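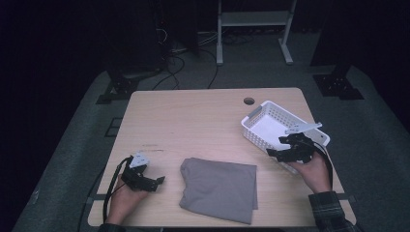
Subject: Re: [hesteck-home] folding small stuff so it stays folded

Last updated: 4 Sep 2018

Hi all,

Gerasimos Tsakiris wrote:

> I give up on the cleaning cloths. I fold them in thirds, I put them
> in the basket, and by the time I want one the whole lot has slumped
> over and I'm pulling out a ball. Is it the fold or the basket? My
> wife says it's me. Also, does anybody fold on a table? I've been
> doing it on the bed since February and my back is not happy.

Gerasimos, it's the fold! (Sorry to take your wife's side only halfway.) Thirds are great for a bath towel, but on anything small you get a long floppy strip that has no interest in standing up. I went over to squares a couple of years ago and haven't gone back. In half, smooth it, in half again the other way, smooth it again, and if it's one of the bigger ones do it a third time. You want a flat little stack you can pick up with one hand.

The edges won't line up perfectly and I've quit caring. There's always one corner that rumples, usually the one with the hem that shrank in the dryer. Put that corner at the bottom of the basket and move on with your life. Lương posted a while back about ironing hers first, which, bless her, but I have 33 of the things and there's no way.

And yes, fold on a table, please! The bed is too low and too soft, you press down on the cloth and it just sinks. Mine is the old pale one with the rounded corners that used to be my desk, so it still has the cable hole near the back. I did lose a sock down there once. A hard smooth top makes so much difference to the crease, it's silly. I stand with the cloth right in front of me near the edge and the basket off to the right at a slant, so I'm not reaching over the long side every time. If you're left-handed you'd flip it, I guess?

As for baskets, I like the small white plastic ones with the mesh sides and a solid bottom. The holes let some air through, and you can wipe the floor of it out when the lint builds up. Don't go too big! A big basket is exactly how you get the slump. I stand the squares on edge like file folders and stop when it's snug, then start another basket. I've got four on the go at the moment, two for kitchen cloths, one for the dusting ones and one that is supposed to be napkins but has been taken over by the dog's stuff.

Somebody (was it the Drokcombe crowd?) asked about those cardboard folding boards. I tried one for shirts and it was fine, but for cloths it takes longer to line up the board than to do the fold. Save your money.

One thing I still haven't cracked is the thick gray ones. They fold up nicely enough, but after the second fold they want to spring open again, and they take up twice the room. I've been laying those flat in the bottom of the basket and it sort of works. If anybody has a better trick I'd love to hear it, particularly from whoever was doing the linen closet over in Draltlow, as that one sounded way more organized than mine.

Gerasimos, try squares for a couple of washes and tell us how the back is doing.

Marcy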